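Technicien ou technicienne de laboratoire – analyse des eaux
CDI, temps plein, poste basé à Zirnley

Omaneck réalise des analyses physico-chimiques et microbiologiques pour des communes, des syndicats des eaux, des piscines et des exploitations agricoles. Le laboratoire a été créé en 2008 et compte aujourd'hui 33 salariés. Nous traitons à peu près 2000 échantillons par mois, avec un pic marqué entre mai et septembre.

À la suite d'un départ en retraite, nous recrutons une personne pour l'équipe physico-chimie, encadrée par Soledad Olvera. Prise de poste souhaitée en mars.

Vos missions

Vous réceptionnez et enregistrez les échantillons, vous contrôlez leur température à l'arrivée et vous les répartissez entre les paillasses. Vous réalisez les mesures de pH, de conductivité et de turbidité, les titrages (dureté, alcalinité, chlorures) et les dosages par spectrophotométrie. Vous saisissez les résultats dans Witik, notre logiciel interne de suivi, et vous signalez toute valeur hors limites au responsable de série avant validation.

Vous préparez également les solutions étalons et les réactifs courants, vous tenez à jour les fiches de vie des appareils et vous participez aux essais interlaboratoires. La verrerie est lavée en machine, sauf celle qui sert au dosage du phosphore, lavée à part à l'acide. Chacun prend son tour.
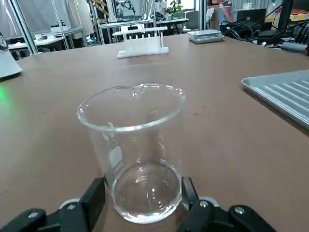

Bécher en verre à bec verseur.

Une partie du travail se fait debout. Le port de la blouse, des lunettes et de chaussures fermées est obligatoire dans toute la zone technique. Vous pouvez être amené(e) à remplacer un préleveur sur le terrain, deux ou trois fois par trimestre, avec un véhicule de service.

Profil recherché

Vous avez un diplôme de niveau bac + 2 en chimie, en biologie ou en métiers de l'eau (BTS, ancien DUT) ou un BUT. Une première expérience en laboratoire d'analyses est appréciée, stage ou alternance compris. Les débutants peuvent postuler : la formation au poste dure deux mois, en binôme avec Wenjie Zhong, puis une habilitation est délivrée méthode par méthode.

Nous attendons une écriture lisible sur les cahiers de paillasse, de la régularité dans les gestes et une bonne pratique du tableur. La connaissance de la norme ISO 17025 est un plus. Le permis B est indispensable, le site de Zirnley n'étant pas desservi par les bus avant 9 h.

Conditions

35 heures par semaine, du lundi au vendredi, de 7 h 30 à 15 h 30 ou de 9 h à 17 h selon le planning, pause déjeuner comprise. Un samedi matin travaillé par mois en été, récupéré la semaine suivante. Salaire selon la grille interne et l'expérience, versé sur treize mois. Mutuelle prise en charge à 60 %, titres-restaurant, parking sur place. Une salle de pause équipée est à disposition – il n'y a pas de restaurant d'entreprise.

Pas de télétravail sur ce poste.

Candidature

Envoyez un CV et quelques lignes de motivation à Suqin Jiang, service du personnel, par le formulaire de la page « Nous rejoindre », en indiquant « Technicien physico-chimie » dans l'objet. Précisez votre date de disponibilité et, le cas échéant, la durée de votre préavis. Il n'est pas nécessaire de joindre vos diplômes à ce stade.

Les personnes retenues passent un entretien d'une heure avec Soledad Olvera, suivi d'un essai pratique au laboratoire (un titrage et une courte saisie de résultats). Les frais de déplacement sont remboursés sur justificatif. Une réponse est envoyée à toutes les candidatures, y compris en cas de refus.

Le poste est ouvert aux personnes en situation de handicap. Pour toute question sur l'aménagement du poste ou l'accès aux locaux, vous pouvez demander Hanyu Lü au standard, le matin.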